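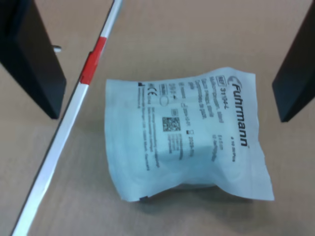

A soft white sterile package on a light tan tabletop, with a red-and-white striped rod to the left.

Botwood Forest in the shoulder season

The car park at Cleltthorpe holds 114 vehicles, and by mid-morning in summer it is full. In March you can have most of it to yourself. The snow has gone from the lower paths by then, though it hangs on in the gullies above the reservoir.

Botwood Forest covers 3,000 hectares of spruce, birch and open moor. Most visitors walk the lake circuit and go home. The better day out is the ridge path, which leaves from the back of the sawmill and climbs steadily to the old fire lookout at 579 metres. It is 12 kilometres there and back. Allow five hours.

"People turn round at the first gate as the path looks private," says Lizeth Rivadeneyra, a ranger at the Cleltthorpe station. "It isn't. Shut it behind you and keep going."

Beyond the gate the track narrows and crosses two streams. The second has no bridge, and after heavy rain it can be over the boots. Poles help. From there it is pine needles underfoot until the trees stop, and then bare rock — slow going in a wind.

The lookout is kept unlocked. It has a bench, a stove and a logbook going back to the seventies. Torben Schwerdtfeger repainted the shutters last autumn and left his name in it.

Dogs are welcome on leads. Horses are allowed on the lake circuit only. Camping is by permit from the station, which opens at nine, and fires are banned above the tree line all year.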